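Dienstag, 1. September 2020

So, endlich wieder ein Eintrag, der letzte ist vom Juli, und seitdem ist mit dem Handgreifer so viel gewesen, dass ich gar nicht weiß, wo ich anfangen soll. Also fange ich mit heute früh an. Ich war um kurz vor acht da, Kaffee noch in der Hand, und auf meinem Platz lag ein Zettel von Lesia: »Finger bitte anschauen, bevor du kalibrierst!!« Zwei Ausrufezeichen. Das macht sie sonst nie.

Hatte sie ja recht. Die Beläge sehen furchtbar aus. Der linke fusselt an der Innenkante, da stehen richtige Fetzen ab, und rechts ist die Kante angenagt, als hätte eine Maus drangesessen. Ich habe mir das mit der Kamera am Greifer angeschaut, dann sehe ich es genau so, wie es später in den Aufnahmen landet.
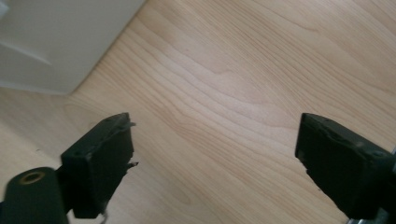
Linker Finger mit Fransen, der rechte ist nicht viel besser.

In der Liste stehen seit dem letzten großen Service 1.776 Griffe, und Trodley (die uns die Beläge verkaufen) hatte uns am Telefon deutlich mehr versprochen. Na ja. Dazu kommt, dass wir zuletzt dauernd diese rauen Shabalala-Kartons gegriffen haben, und die sind wie Schmirgelpapier. Kipchumba meint, wir drücken außerdem zu fest zu, und er hat mir gleich die Tabelle mit den Federwegen hingelegt. Er hat immer für alles eine Tabelle, ich mag das ja, aber nicht vor dem zweiten Kaffee.

Jedenfalls haben wir lange hin und her überlegt, ob wir gleich komplett neue Finger einbauen. Ein Paar liegt noch in der Schublade, das wollte ich mir aber für die Woche in Osthorpe aufheben, wo wir den ganzen Aufbau vorführen müssen. Bestellt sind sieben weitere Paare, Liefertermin: irgendwann. Ich habe bei Jidero angerufen, ob sie uns aushelfen können, und hing eine halbe Ewigkeit in der Warteschleife, mit so einer Panflötenversion von irgendwas, das mir jetzt den ganzen Tag im Kopf herumgeht. Am Ende hieß es, sie melden sich. Klar.

Also erst mal Pflege statt Tausch. Der Plan für die alten Beläge, damit ich es morgen noch weiß: lose Fransen mit der kleinen Schere wegschneiden (auf keinen Fall ziehen, sonst geht die halbe Lage mit), Flächen mit Alkohol abwischen, trocknen lassen, neue Lage Klebeband straff drüber, Kante nach hinten umlegen und mit dem Falzbein andrücken. Danach die Schrauben an beiden Fingern nachziehen, immer abwechselnd. Im Juli habe ich erst die eine Seite komplett festgezogen und dann die andere, und danach standen die Finger schief zueinander und ich habe einen halben Tag lang den Fehler in der Software gesucht. Kipchumba erzählt das heute noch jedem, der es hören will!

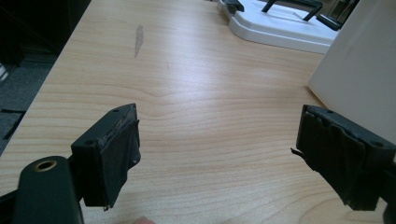 Was mich mehr beschäftigt als das Band, ist die Öffnungsweite. Der Sollwert ist 80 Millimeter bei ganz offenem Greifer, und den möchte ich mit dem Messschieber prüfen, bevor irgendwer wieder damit aufnimmt. Jede neue Lage trägt ja auf, auf beiden Seiten, und dann stimmt der Nullpunkt beim Schließen nicht mehr. Lesia sagt, das könne man rausrechnen. Kann man bestimmt, aber mir ist lieber, die Mechanik passt von vornherein und ich muss keinem Korrekturwert hinterherlaufen, den in drei Wochen keiner mehr kennt. Darüber haben wir beim Mittagessen gestritten, ganz freundlich, bei Linsensuppe.

Nachmittags dann noch die Aufnahmen vom August durchgesehen, 284 Stück, und bei denen vom Monatsende sieht man schon, wie die Kante ausfranst. Hätte ich früher merken können. Ich schreibe jetzt eine Spalte »Beläge« in die Wochenliste, mit Datum und Kürzel, und hoffe, dass die anderen sie auch ausfüllen – Kipchumba ganz sicher, bei Lesia muss ich wohl zweimal fragen.

Morgen: neues Band besorgen (das matte, nicht wieder das glänzende), Messschieber suchen, der war gestern noch im blauen Kasten, und bei Jidero nachhaken. Und früher ins Bett. Es ist schon wieder halb zwölf und ich summe immer noch diese Panflöte.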